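Rattanakul Repair Workshop Moves Small Parts Storage to Drawer Units

Published Sat 1 June

The Rattanakul repair workshop has finished the first stage of a change to the way it stores screws, springs, fuses and other small parts. Open trays and reused jars are being replaced with benchtop drawer organizers, one at each work position. Nine units are now in service. The remaining positions will be fitted out in November, after the summer stock count.

The workshop handles small appliances, hand tools and bench instruments. Its parts list runs to 158 stock lines, of which 90 are used often enough to be kept at the bench. The rest stay in the back store and are drawn on a parts slip.

Under the old layout, bench stock was kept in shallow trays without lids. Parts of similar size ended up mixed, mostly M3 and M4 machine screws and the washers that go with them. A check made last winter found 17 stock lines stored in more than one place with different labels. Reorders were being placed for parts already on hand.

Orathai Bunnag, who runs the parts store, drew up the new layout. She compared two products, the Flarkell bench cabinet and the Widora drawer organizer. The Flarkell has a steel body and drawers of a single size. The Widora is plastic, lighter, and comes with drawers of mixed widths in one frame. The Widora was chosen for the benches. One Flarkell cabinet was kept for the back store, where it holds drill bits and taps.

"Equal drawers waste space," Bunnag said. "A fuse needs very little room and a bag of cable ties needs a lot. With the mixed frame we can give each part the width it needs and still have everything at one bench."

Drawers are assigned by width. Narrow drawers take fuses, set screws and contact springs. Medium drawers take machine screws, sorted by thread and then by length. Wide drawers are for cable ties, terminal blocks and rubber feet. Fasteners heavier than M6 are not kept in the organizers at all and remain in metal bins under the bench.

Each unit is set up empty before any stock goes in. The technician pulls every drawer, checks that it runs the full depth without catching, and puts it back in the same opening. The unit is then placed at the rear of the bench, clear of the soldering area. Bench tops are to be kept light in color so that a dropped screw can be found quickly. 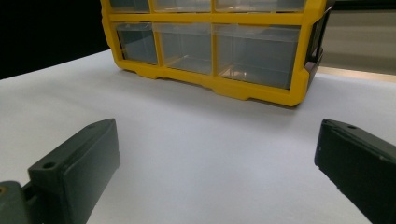

Labels go on after the drawers have been checked. The workshop uses a matte white tape printed on a Tereck label printer, with the stock number on the first line and the thread or rating on the second. Labels are placed at the lower left of the drawer front, leaving the rest clear so the fill level can be read from the stool. Handwritten labels are no longer accepted, except on temporary stock, and those must carry a date.

Restocking has also changed. Technicians used to refill their own trays from the back store as needed. Drawers are now topped up by the parts store at the end of the week, using a minimum level set for each stock line. A drawer found below its minimum before then is reported on the ordinary parts slip. Loose parts left on a bench at closing go into a sorting dish and are returned to stock the next morning.

Two problems came up during the first stage. Overfilled drawers jam when long screws stand on end, so screws over 40 mm are now laid flat in one direction. Fine springs also tangled when they were poured in loose. They are now left in the supplier's bag, with the bag folded once and the open end toward the front.

The old trays have been washed and set aside for teardown work, where parts from one appliance need to be kept together while it is open. Trays must be cleared when the job is closed and may not be used for bench stock.

Technicians who want a stock line added to their bench unit should send the stock number and the preferred drawer width to the parts store. Requests for the second stage will be taken until the end of the summer stock count.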